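Search this journal Search Advanced

4.2 Small-item handling with the Forkent kit

The Forkent is a two-jaw gripper kit sold by Ingvarsson for light bench arms. The supplier offers it for packing and sorting work in seed stores and small food firms, and the kit we tested was bought at the list price and fitted at our Grovville bench without changes. It comes with the jaws, a wrist camera, a mounting plate and the Condurum control software. We used version 5 of the software, which was the current release on 29th May.

The supplier's handbook gives results for rigid trays only. Buyers in this trade also work with thin plastic bags, so we added bagging tasks to the trial. The arm was guided by hand control in all of them, and the wrist camera view was stored with the joint readings. Figure 3 is taken from that camera.

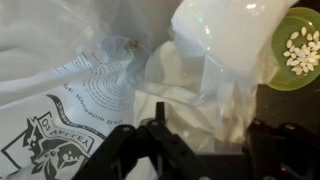 Figure 3. Wrist camera view during a bagging task.

Condurum finds the opening of a container by looking for a closed rim. This works well on dishes and poorly on film. A bag has no fixed edge, and its folds give the software many short lines which it may read as part of a rim. Depth is a further problem. In Figure 3 the mouth of the bag is wide open, but the one small brown item inside rests in shadow where the folds meet, and the print shows through the film in reverse. A label reader would need to allow for mirrored text -- the present one does not. The green dish at the right, with its heap of pale seeds, is a much easier target for the same software.

We stored 1614 attempts against a planned 2000. The shortfall came from 2 stoppages, both caused by a loose cable at the mounting plate. Ingvarsson sent a replacement clip, and the fault did not return. Grip force was left at the factory setting throughout. Results for dishes and bags are given separately in Section 4.3.

Shares 5 Comments 2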